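木质餐桌的日常养护与杯印处理

餐桌台面的损伤以水汽、热量和油脂三类为主。处理之前先确认涂层种类，同一种办法用在不同涂层上，结果可能相反。

一、判断涂层
在桌面背面或桌腿内侧选一处不显眼的位置，用棉签蘸少量酒精轻擦。涂层发黏、变软，多为虫胶漆；没有变化，多为聚氨酯漆或水性漆。另取一处滴一滴清水，五分钟后水滴渗入、木色变深，说明是油饰或蜡饰，保护层已经偏薄。

二、日常清洁
干擦用超细纤维布，顺木纹方向。湿擦时布要拧到不滴水，擦完立即用干布收一遍。中性洗洁精按每升水两三滴稀释，浓度再高容易留膜。含氨、含漂白成分的清洁剂不用于木面，魔术海绵属于研磨材料，会把亮光面擦成哑光，同样不用。

三、白色杯印
白印是水汽滞留在涂层内部造成的，木材本身一般没有受损。按下面的顺序由轻到重处理，前一步有效就停手。
1. 静置一夜。新形成的浅印有时会自行消退。
2. 吹风机调低温档，距台面二十厘米左右，来回移动，每次不超过一分钟，台面摸起来微温即可。
3. 垫一块干棉布，用熨斗最低档、关闭蒸汽，轻压四秒后提起检查，可重复数次。虫胶漆和蜡饰台面跳过这一步。
4. 仍有残留，用软布蘸少许家具蜡，顺木纹轻擦，再用干布抛光。

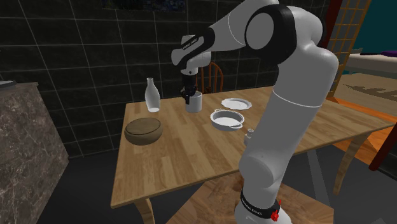

四、深色印记
黑色或深褐色的圈说明水分已经穿过涂层，与木材中的单宁和金属离子发生反应，吹风和打蜡都不起作用。需要先去除局部涂层，再用草酸溶液漂白，清水擦净，彻底干透后补漆。操作时戴手套和护目镜，保持通风。单板贴面的桌子打磨余量很小，建议交给维修店。

五、油饰台面补油
选湿度较低的一天，先用320目砂纸顺纹轻磨，吸净粉尘。薄涂木蜡油，十五分钟后擦去全部浮油，过夜再涂第二遍。台面完全固化需要一周以上，这段时间不放湿杯，不铺塑料桌布。沾过油的抹布有自燃风险，应摊平晾干，或浸水后装入带盖金属桶，不可揉成一团丢进垃圾桶。

六、杯垫与桌布
软木、毛毡和棉线编织的杯垫都可用。橡胶或软质PVC底的杯垫长期压在漆面上，增塑剂会迁移，留下发黏的印子。玻璃和陶瓷杯垫吸水差，冷饮杯外壁的水会顺着边缘流到桌面。杯底圈足没有上釉的陶杯较粗糙，拖动时会划漆，拿放应垂直提起。

七、室内湿度
相对湿度长期低于三成，拼板容易开缝；高于六成五，抽拉式台面会卡滞。我家的湿度计放在餐边柜上，六月读数多在52%，桌板接缝没有变化。餐桌与暖气片、空调出风口之间留出一米以上。

补充：读者诺埃尔·包蒂斯塔（Noel Bautista）来信问，能否用牙膏去白印。牙膏含磨料，亮光漆面会留下细密擦痕，哑光漆面则会局部变亮，两种情况都要整面重新抛光才能恢复一致，不建议使用。核桃仁擦划痕只能暂时加深颜色，油分挥散或被擦掉后划痕还会显出来，浅划痕用同色修补蜡填平更稳定。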